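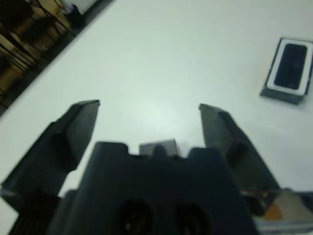
What goes back in the box first? The lining, then the device, then anything that came with it.

Unit 4 handout: Packing small devices for return
Instructor: Tobiloba Omoregie
21 October 2025

This unit is worth 15 points. You have 90 minutes at the table. Bring the Soltdale packing sheet (form 3356) and a pencil.

1. Clear your part of the table. Grit left on the surface gets into the lining and scratches glossy faces.

2. Open the box and lay it flat, long side toward you. Press the lining into the corners with your thumb. If it lifts, take it out and seat it again.

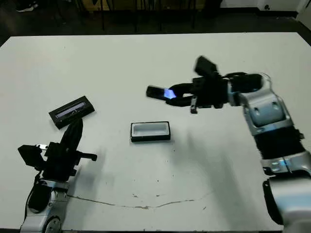
Check the device before it goes in. Turn it off if it has a screen. Wipe the face with a dry cloth and hold it by the edges from then on. Write any scratches on the sheet, even small ones.

3. Lower the device into the lining, face up. It should sit level. Don't push on the glass.
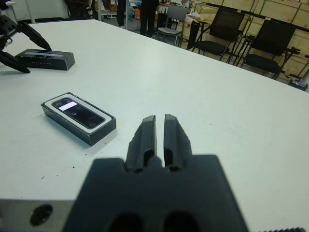 4. Close the box and tilt it once each way. If anything slides, open it and go back to step 2.

5. Sign the sheet and put it under the box. Unsigned sheets lose 2 points.

Passing is 70 percent. Retakes are in the last week of October, same room.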